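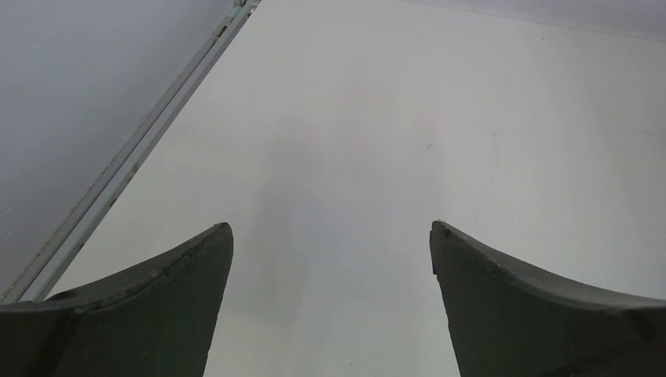 Daiane Rocha 在上一篇教程下面留言说，她照着步骤录了一整天，训练出来的策略却只会在桌子上方来回摇摆，好像一直在犹豫，她想知道是不是数据太少，要不要再录一倍。

我看了她发来的几段数据，我认为数量不是主要的问题。她的每一段示范开头都不同，中间又有很长的停顿，模型学到了停顿。所以我把"把螺丝刀放进箱子"这个任务的采集方法重新写一遍，比上次写得更细。我们用的是两条小型机械臂，录制程序叫 Hika，检查数据用的脚本叫 Zasia。你用别的程序也可以，步骤差不多。

开始之前

先把任务写成一句话，贴在显示器旁边。我们的句子是：用一只手拿起螺丝刀，放进蓝色箱子，松开，手回到起始位置。如果两个操作员对这句话有不同的理解，请先讨论，再录制。我们以前没有讨论，Birger Fagerlund 把螺丝刀横着放，Jeanie Yule 竖着放，两种数据混在一起，后来要分开很麻烦。

然后检查以下几项：

一、腕部相机的镜头是否干净，画面里能不能同时看到两个指尖。
二、夹爪完全张开时，程序里的读数是否和上一次相同。
三、线缆有没有绕在关节上。请把每个关节慢慢转到最大角度，再转回来。
四、灯光固定，窗帘拉上。白色桌面对光线很敏感，上午和下午录的画面会有明显的差别。

第二项最容易忘记。夹爪的零点如果偏了，模型会以为"半开"就是"全开"，以后抓东西总是差一点。

摆放箱子和工具

箱子的位置决定了一半的工作量。

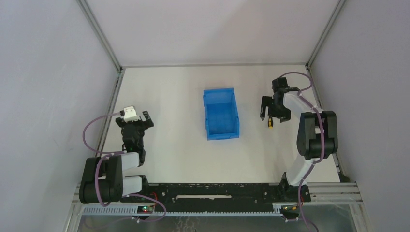 初学者常常从第一段开始就随机摆放所有的东西，我不建议这样做。请先固定箱子，只移动工具，等模型在这个条件下能完成任务以后，再移动箱子。我们的第一批数据就用这样的布置：蓝色箱子在两条手臂之间，长边沿前后方向，工具在右边那只夹爪下面的区域，左边的夹爪张开着，在箱子的另一侧。两侧都要给手臂留出空间，箱子太靠近任何一边，那一边的手臂就不容易从上方进入。

工具的位置用铅笔在纸上画一个小地图，分成 20 个格子，每个格子录相同的段数。不要靠感觉"随便放"，人的感觉并不随机，总是喜欢放在手边。方向也要变化：刀头向前、向后、向左、向右，还有几个斜的角度。每录完一格，在地图上打一个勾。

录制一段示范

1. 让两条手臂回到起始位置，等到完全静止。
2. 把工具放到地图上的下一个位置，手离开画面。
3. 按开始键，心里数一下，马上开始动作。
4. 夹爪先到工具的正上方，再垂直下降。下降的时候不要同时旋转。
5. 夹住手柄靠中间的部分，抬起，高度要超过箱子的边缘。
6. 移动到箱子上方，降低到箱子里面，松开夹爪。
7. 夹爪垂直升起，回到起始位置，按结束键。

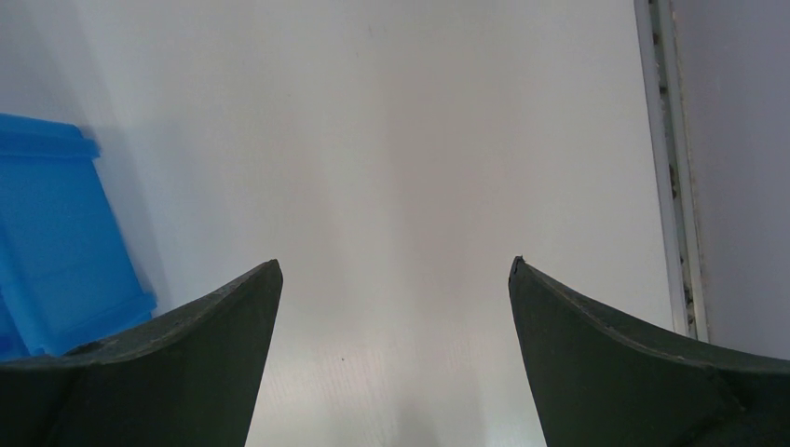
第 4 步我要多说几句。遥操作的时候，人会一边下降一边修正，因为我们的眼睛可以看见整张桌子。腕部相机看不到那么多，如果工具在最后一刻才进入它的视野，模型就没有足够的画面来判断方向。请让工具在下降之前就出现在两个指尖之间，停留很短的一下，然后再下去。我说的"很短"是几帧，不是一两秒。

速度也要一致。Jeanie 的动作快，我的动作慢，两个人的数据合在一起，模型有时会在半路上改变速度。现在我们规定一段大约三秒到达工具上方，剩下的部分按照自己舒服的速度做，但是中间不能停。如果你需要停下来想一想，这一段就请删掉，重新录。

如果没有抓住怎么办？有两种情况。夹爪滑了一下，但是你很自然地又抓了一次，并且成功了，这一段可以保留，它教给模型怎样纠正错误。工具滚到很远的地方，或者你碰到了箱子，请删掉。保留的"纠正"段要在文件名后面加一个标记，以后可以选择用或者不用。

判断什么是成功

松开之后，不要急着按结束键。

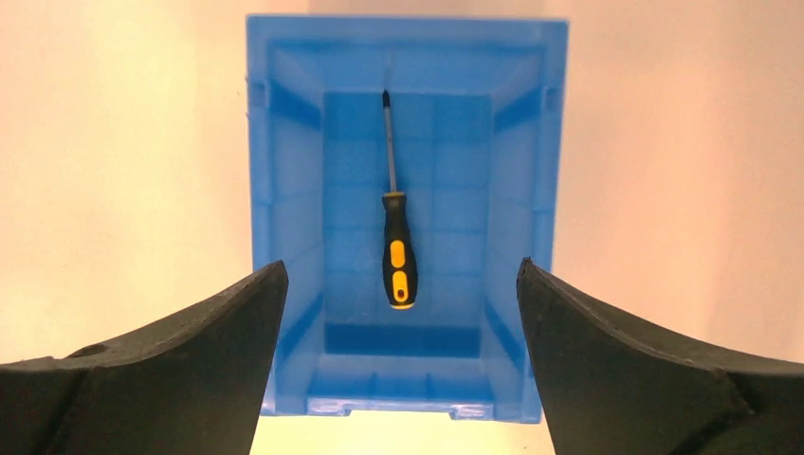 成功的标准要在录制以前定好，而且要简单。我们的标准只有两条：工具整个都在箱子底部，没有搭在边缘上；夹爪里没有夹着东西。工具在箱底的方向不作要求。以前 Nayara Xavier 提议加上"必须平行于箱子的长边"，我们试了几天，删掉的段太多，最后放弃了。

每一段结束后，操作员马上选"成功"或者"失败"，不要留到晚上一起选。晚上看录像的时候，每一段都很像，眼睛很快就累了。

检查数据

每天结束以前，请运行一次检查脚本，看下面这些内容：

每段的长度。太长的段里常常有停顿，太短的段可能是误按。
第一帧。把所有第一帧排成一页来看，手臂姿势不对的段马上就能发现。
各个相机的时间是否对齐。相差超过 3 帧的段，我们不用。
夹爪的曲线。一段正常的示范应该只有一次合上和一次张开。有标记的"纠正"段除外。

我们这个任务一共录了 2,076 段，检查以后留下 1,247 段。比例看起来不高，不过被删掉的大部分来自第一个星期，那时候上面的规则还没有写下来。用留下的这些训练，比用全部数据训练的结果稳定得多，手臂在桌子上方摇摆的现象也少了很多。

回到 Daiane 的问题：请先不要再录一倍。把已有的数据按长度排序，去掉最长的那一部分，检查第一帧，然后重新训练一次。如果手臂还是犹豫，再看看工具的位置是不是都集中在桌子的一边。

移动箱子以后的采集方法，以及两只手互相递工具的方法，我打算在十月写。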